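The Knife Rule

Vlasta Vukadinović had written 17 rules for the test kitchen at Rirkgate, and Stavros Đorđević had come up from Flalau to cut them down to ten.

"Start with number four," he said. "The knife goes back in its holder before anyone reaches across the table. That's for people."

"It's for the arm as well."

"The arm doesn't reach across. It goes where it's told."

She poured him a tea and opened the incident book at a page from May. Radomir Omerović had been on shift. The arm had put the knife down flat by the board, as it was allowed to then, and Radomir had leaned in to straighten a cucumber. Four stitches. He had filled in the form himself, left-handed.

Stavros read it twice.

"He should have pressed the stop."

"He should. That's rule two. He'd pressed it 80 times that morning and he was tired of it."

Abena Mahama put her head round the door to say they were ready. The three of them went through and stood behind the yellow line. The table had been set the way the sheet said, with the fruit on the board, the knife in its holder and the rest of the surface clear.
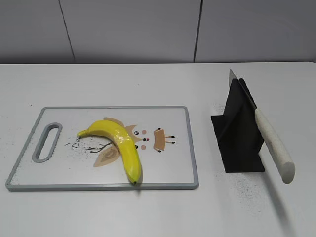
"And if it drops the knife?" Stavros asked.

"Then it stops, and we stop, and one person goes in with the power off. Rule five."

"I was going to cut five."

"I know you were."

Abena read the checks aloud and signed the sheet. Vlasta wiped her glasses on her sleeve. Stavros had his pen out and the list folded against his palm, and he was looking at the knife handle.

"Who goes in?" he said. "It says one person. It doesn't say who."

Vlasta took the list from him and read rule five again – she had written it in a hurry, the night after the stitches.

"Whoever holds the key," she said, and he wrote that in.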